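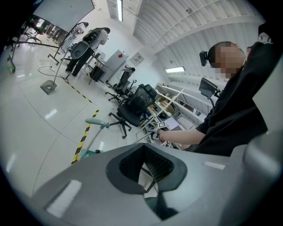
3.2 Joint preparation and sealant application

We cut the test joints in 27 concrete slabs cast at the Sestomton yard, and we let every slab rest under cover before anyone came near it with a sealant gun. Looking back, we were glad of that patience, as the first few slabs we tried (they are left out of the results) shed fine dust from the joint faces for much longer than we had expected. Each face was brushed, blown clean, and brushed once more, and then a backer rod was pressed in to set the depth.

Two one-part polyurethane sealants were used, Kamesora 403 and Clilline 304. Both came in foil packs and were kept in the same cupboard overnight, so that neither had a head start in temperature. The primer was the one sold by Berhe for porous surfaces — a thin, slow liquid that asks for a light hand with the brush.
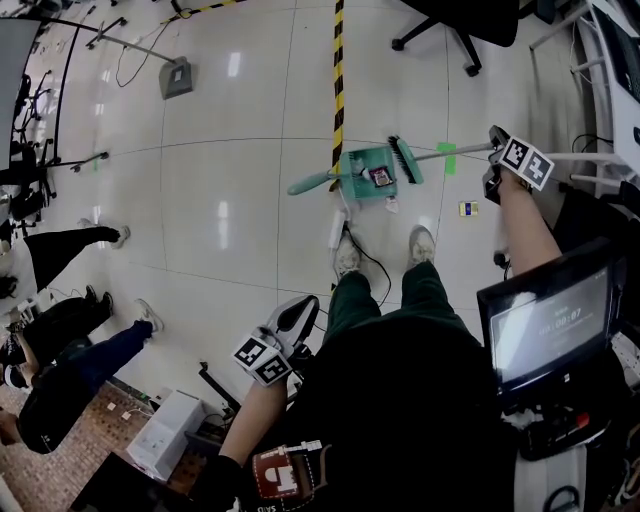 Beads were gunned in one pass from left to right and tooled right away with a rounded spatula. We did try soapy water on the spatula, as many installers like to do, but it left a faint film on the Clilline beads and we went back to tooling dry. Masking tape was pulled off while the surface was still soft.

The slabs then cured indoors through February and were moved to the cycling rig, where each joint was opened and closed 4000 times. Figure 3 plots the loss of grip at the joint face against the number of cycles.

Figure 3. Loss of adhesion with cycling, primed and unprimed joints, both sealants.

The primed joints held up well with either product. Among the unprimed ones the spread was wide, and we come back to this in Section 4, where the dusty faces get the longer discussion they deserve.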